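Namberg Grasp Planner 2
Software for two-finger grippers with a wrist camera

Most grasp planners are shown off on a clean table with one object in the middle of it. We sold one like that for a while and got tired of the phone calls. Namberg 2 is a smaller claim. It looks through the wrist camera, masks out the gripper's own fingers and cables, and proposes a grasp only where it has enough surface left to judge. If it doesn't, it returns nothing and tells your controller so.
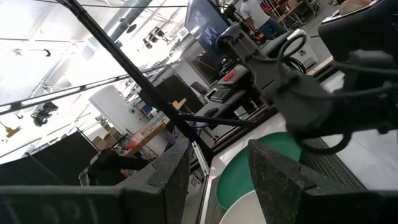
PERCEPTION

A steep camera angle puts the jaws across the lower part of the view, with the mat and the grating showing between and beside them. Background matters too: keyboards, shelving and people all end up in the depth data, and a planner that can't ignore them will try to pick them up. You draw the work area once, and anything outside it is dropped.

We ran 383 picks at our Drurthorpe shop. The planner declined 221 of them – a number our sales side wanted left off this page. Raphaël Gaillard, who wrote the masking code, thinks it should decline more.

Not included: force control, bin picking, or any promise about shiny parts.

Licensed per arm. Ask for Genalyn Dimaculangan, and send a recording from your own cell first.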